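Stellenausschreibung: Fachkraft (m/w/d) für Arbeitsanweisungen und Normkonformität in der robotergestützten Montage und Demontage

Kennziffer 137
Bereich: Prüffeld Elektronik, Standort Oranden
Umfang: Vollzeit, unbefristet, Beginn im Juli oder nach Absprache
Berichtslinie: Leitung Prüffeld, Citlali Varela

Die Destano GmbH entwickelt Verfahren für die robotergestützte Handhabung elektronischer Baugruppen. Im Prüffeld Oranden werden Karten und Module aus Rechnergehäusen entnommen, in Aufnahmen abgelegt und wieder eingesetzt. Zu jedem dieser Vorgänge gehört eine schriftliche Anweisung, eine Risikobeurteilung und ein Freigabeprotokoll. Die ausgeschriebene Stelle verantwortet diese drei Dokumentarten über den gesamten Lebenszyklus, von der ersten Fassung bis zur Außerkraftsetzung.

Das bestehende Regelwerk »Skimetti« umfasst derzeit 400 Einzelregeln. Es ist über mehrere Jahre gewachsen, enthält Doppelungen und verweist an einigen Stellen auf zurückgezogene Normfassungen. Die Überarbeitung ist der erste größere Arbeitsauftrag der Stelle.

Aufgaben

Erstellung und Pflege von Arbeitsanweisungen für das Greifen, Ablegen und Einsetzen von Leiterplatten. Festzulegen sind je Bauteiltyp die zulässigen Greifflächen, die Annäherungsrichtung, die Grenzwerte für Greifkraft und Verfahrgeschwindigkeit sowie das Verhalten bei Abbruch.
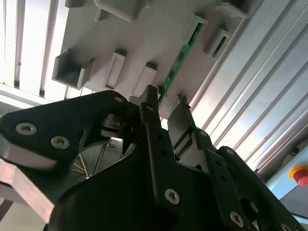

Zur Anweisung gehört auch die Aufnahme selbst. Halter sind mit Zeichnungsstand und Toleranzangabe zu führen. Wird ein Halter geändert, verliert die zugehörige Greifposition ihre Freigabe, bis ein neuer Einlernvorgang protokolliert ist. Sinngemäß gilt das für den Tausch von Greiferfingern.

Durchführung und Fortschreibung von Risikobeurteilungen nach EN ISO 12100 und EN ISO 10218. Bei Anwendungen ohne trennende Schutzeinrichtung ist zusätzlich ISO/TS 15066 heranzuziehen. Die Stelle bereitet die Beurteilungen vor und moderiert die Sitzungen. Die Unterschrift leistet die Bereichsleitung.

Überwachung des ESD-Schutzes nach DIN EN 61340-5-1, einschließlich der Erdung von Arbeitstischen und Greiferteilen. Die Messintervalle sind im Prüfplan hinterlegt und werden einmal jährlich auf Angemessenheit geprüft.

Auswertung von Abweichungsmeldungen. Im letzten Geschäftsjahr wurden 1.949 Handhabungsvorgänge protokolliert, davon 77 mit Abweichung. Eine einheitliche Klassifikation der Ursachen fehlt bislang und ist aufzubauen – möglichst so, dass die Altdaten nachträglich zugeordnet werden können. 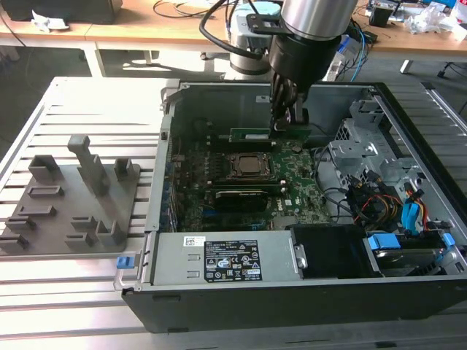 Entnahmeplatz mit liegendem, geöffnetem Rechnergehäuse; links daneben die 3D-gedruckte Aufnahme.

Vor jedem Vorgang am geöffneten Gehäuse ist eine Sichtprüfung vorgeschrieben: Lage des Gehäuses auf dem Tisch, freier Zugang zum Steckplatz, Leitungen außerhalb des Verfahrwegs. Die Netztrennung ist zu prüfen und im Protokoll zu vermerken. Das Formblatt hierfür stammt aus der Zusammenarbeit mit dem Ingenieurbüro Bañuelos und muss an die aktuelle Protokollsoftware angepasst werden.

Unterweisung des Bedienpersonals. Vorgesehen sind eine Erstunterweisung mit praktischem Teil und eine jährliche Wiederholung. Gegenstand des praktischen Teils sind insbesondere:

Betriebsartenwechsel und Zuständigkeit für die Freigabe
Einlernen von Positionen mit reduzierter Geschwindigkeit
Lage und Funktion der Not-Halt-Einrichtungen, Quittierung und Wiederanlauf
Manuelles Lösen des Greifers bei eingeklemmtem Bauteil

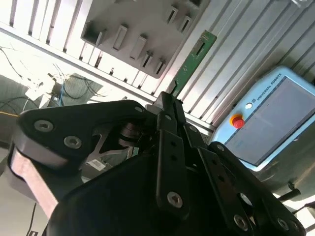 Während des Einlernens darf sich nur die einlernende Person im Bewegungsbereich aufhalten. Das Bediengerät bleibt in ihrer Reichweite. Änderungen an Sicherheitsparametern sind passwortgeschützt und erfordern eine zweite Person. Die Prüfsumme der Sicherheitskonfiguration wird vor und nach der Änderung notiert. Die Einhaltung dieser Regeln wird von der Stelle stichprobenartig auditiert; Befunde gehen schriftlich an die Bereichsleitung.

Anforderungen

Abgeschlossene Ausbildung als Techniker/in oder Studium der Fachrichtung Mechatronik, Automatisierungstechnik oder vergleichbar
Mehrjährige Erfahrung mit Industrierobotern oder kollaborierenden Robotern, davon ein Teil in Inbetriebnahme oder Instandhaltung
Sichere Anwendung der Maschinenrichtlinie und Kenntnis der Übergangsregelungen zur Maschinenverordnung (EU) 2023/1230
Fähigkeit, technische Regeln knapp und eindeutig zu formulieren
Deutsch in Wort und Schrift auf Niveau C1, Englisch zum Lesen von Normtexten

Von Vorteil sind Kenntnisse im ESD-Schutz und Erfahrung mit additiv gefertigten Vorrichtungen. Programmierkenntnisse werden nicht vorausgesetzt.

Rahmenbedingungen

Die Tätigkeit findet überwiegend im Prüffeld statt. Schreibarbeiten können nach der Einarbeitung an zwei Tagen pro Woche mobil erledigt werden. In Ausnahmefällen werden Umbauten auf einen Samstag gelegt; die Zeit wird ausgeglichen. Kosten für Normenlehrgänge trägt das Unternehmen.

Bewerbung

Einzureichen sind Lebenslauf, Zeugnisse und eine selbst verfasste Arbeitsanweisung oder Risikobeurteilung von höchstens vier Seiten, bei Bedarf anonymisiert. Das Dokument wird im Fachgespräch gemeinsam durchgegangen. Bewerbungen bitte als eine PDF-Datei über das Bewerbungsportal unter Angabe der Kennziffer 137. Fachliche Rückfragen beantwortet Citlali Varela.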